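Diese Website verwendet Cookies. Mit der weiteren Nutzung stimmen Sie unserer Datenschutzerklärung zu. Einstellungen | Akzeptieren

Vom Abwasch zum Vormachen

Bei Voler in Clevberg sollen Serviceroboter künftig Mahlzeiten aufwärmen und austragen. Vinzenz Zaugg leitet dort die Schicht, in der Menschen die Abläufe mit Greifern in beiden Händen vorführen. Früher arbeitete sein Team in der Kantinenküche.

«Die Arbeit ist körperlich leichter, aber gleichförmiger», sagt Zaugg. Ein Durchgang umfasst einen Handgriff, etwa einen Teller zur Mikrowelle zu bringen. Pro Schicht und Person sind 50 Durchgänge vorgesehen. Im Januar wurden 446 aufgezeichnet, 271 davon übernahm die Auswertung. «Der Rest war zu schnell, zu langsam oder falsch begonnen. Das müssen Leute mit Küchenerfahrung erst lernen. Sie arbeiten auf Tempo.» 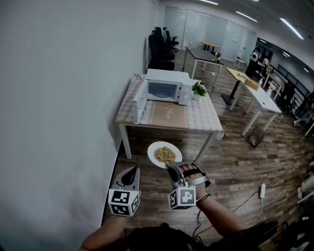 Burgi Koller sieht das anders: Das Tempo sei kein Problem, wohl aber die fehlende Rückmeldung, man erfahre erst am nächsten Morgen, welche Durchgänge verworfen wurden. Zaugg räumt das ein. Eine Anzeige direkt am Arbeitsplatz sei bestellt.

Sieben Personen gehören heute zur Schicht. Die Einstufung im Lohnsystem ist offen, da es für die Tätigkeit keine Funktionsbeschreibung gibt. «Wir führen sie vorläufig unter Küche», sagt Zaugg. Was geschieht, wenn die Roboter den Ablauf beherrschen? «Dann folgt der nächste Ablauf. Für das laufende Jahr ist das gesichert, weiter reicht die Planung nicht.»

Weitere Beiträge
Premia stellt Lager auf Nachtbetrieb um
Schichtpläne: Wer trägt die Umstellung?
Greifer im Vergleich

Kontakt | Impressum | Nach oben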